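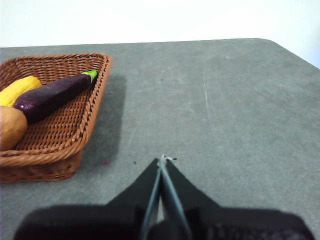
Ticket 2272 - Play food basket, Pukside room
Status: open

Reported: Grey tabletop has smudges and wear marks that don't come off with a damp cloth.

14:20 - Tried washing-up liquid and warm water. Lighter smudges faded a bit, wear marks the same.

14:45 - Fosten cream cleaner on a patch by the rounded corner, left 17 minutes. No change.

15:10 - Aubergine, corn and potato wiped over and put back in the wicker basket. Basket stays in use.

Next: ask Thongdee about a new top - quote needed by November.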